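Intro to Food History, handout 11: Setting the table

Okay, so last time we got as far as the big shared pot, and I promised you I'd get to when people started having their own stuff to eat with. For a long stretch of European history you brought your own knife to dinner and the host gave you a slab of stale bread to put your meat on. It's called a trencher, and yes, it will be on the quiz!

Forks came late and people made fun of them. I love this part. Read the Farouk packet up to page 20 and mark anything that sounds like snobbery (there's plenty).

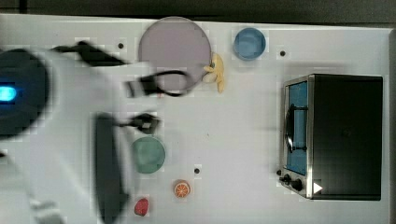 Kitchen-themed items on a white tabletop.

For next class, pick one thing from your own kitchen drawer and find out who would have owned one 200 years ago. Half a page is fine, and please don't all do the potato peeler. Thu Đỗ has the sign-up sheet for the museum trip in April, so catch her before you leave.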